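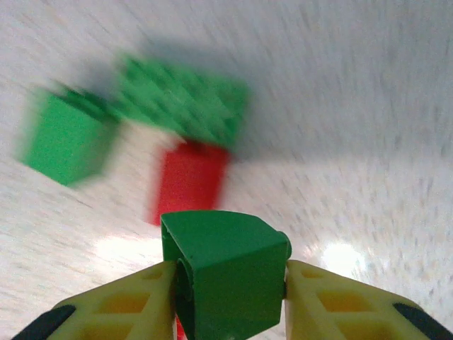 Green block held between two yellow fingers, close up

Brunwood quarters -- Ormsby d. Ladefoged, and that medical timeout

11 replies | 122 shares

netcord_nellie
So who else was at Brunwood last night?? Ormsby through in three, Ladefoged out, and half the crowd booing by the end of it. Not sure who they were booing tbh. Ladefoged first match win all year was the round before so I was hoping for a run. Wrist looked fine for a set. Then the trainer came out at a set all and she went off court and we all sat there. 20 minutes! In that wind.

Came back, got broken straight away, never got near it again. Thoughts

slicebackhand
Was there. Booing was at the umpire. No announcement, no clock up on the board, nothing. People had trains.

Drop_Shot_Don
Booing was at Ladefoged where I was sitting. And I get it. You lose the second set badly and suddenly need treatment? Come on. Seen it a hundred times.

netcord_nellie
She LOST the match Don. Funny kind of gamesmanship

Drop_Shot_Don
Didn't say it worked.

moonballer
Don she had surgery on that wrist. Out the whole of last season basically. Ranked 122 before it, 856 now. If she says it hurts it hurts

baseline_bea
Rules question bc I think everyone is skipping it. An evaluation plus a treatment plus a change of clothes can add up, esp if they let the set break run into it. Doesn't get you to 20 but gets you some of the way. The rest is on the supervisor. Ormsby should of been told what was going on and from her face she wasn't.

slicebackhand
She wasn't. Asked the umpire twice, I was right behind the chair on Cartwright. He just shrugged

moonballer
Credit to Ormsby then. Kept moving, hit serves with no one at the other end, came out and took the ball so early in that third set. Best I've seen her play. That backhand up the line on the first break point -- wow.

Drop_Shot_Don
Agree on that. Shona Ormsby is the story and we're all talking about the other one as usual

netcord_nellie
fair. Ok Ormsby. Does she win it?

baseline_bea
Depends on the semi. If they put her on at 11 in the morning after a late finish then no. She's a slow starter, always has been, look at Drollow in the spring, a set down before she'd broken a sweat. Night match I'd back her against anyone left.

toss_and_pray
Different topic but were those Deltus balls as bad as they looked on the stream? Fluffed up like kittens after three games

slicebackhand
Yes. Heavy as anything. And if you want to know why a wrist went, start there. Different ball every week on this tour, heavy one then a fast one then a heavy one again. Players have been moaning for ages.

Drop_Shot_Don
Both of them were hitting the same balls.

slicebackhand
Both of them haven't had a surgeon in there

toss_and_pray
I like a slow ball. Longer rallies. Sorry

baseline_bea
Slow ball, slow court, October evening, damp. Pick two at most imo. I do think the tournament got that wrong. The other thing is the wild card. Should Elínborg Ladefoged have been in the main draw at all? Not a dig. There were kids in qualifying who'd won matches for months to get there.

moonballer
She won a round! What more do you want from a wild card

baseline_bea
I want it to go to someone who can play three sets. She could of used the protected ranking if she had one left, does anyone know?

moonballer
Think it ran out over the summer. Don't quote me

netcord_nellie
Crowd came for her though. Be real. The stand was half empty for the match before and you couldn't get a seat for hers. Small event has to sell tickets, if there's no Brunwood there's no wild cards for the kids either

Drop_Shot_Don
That's the first thing you've said I agree with

netcord_nellie
screenshotting this

slicebackhand
Anyone got a spare for the semi btw? Either end, not fussy. Will swap for a day ticket at Drollow

toss_and_pray
Might do, msg me. Depends if my brother can get off work

baseline_bea
Order of play just went up. Ormsby second on, not before 2. So ignore my moaning, I'll take her in two sets.

Drop_Shot_Don
Three. She'll drop the first.

Comments (3)

greenclay: Read the whole thing and still don't know if the timeout was legal. Somebody must have the rulebook open

Pauline T.: I was in the stand with my daughter and we clapped both of them off. Plenty did. Not all booing

lefty_serve: wrist injuries are the worst, had mine done and couldn't hit a two hander for ages. Give her till next season before writing her off

Related
Drollow entry list -- who's in, who's pulled out
Two-handers after wrist surgery, your experiences
Deltus balls: heavy or just damp?
Cartwright court seating, which side gets the sun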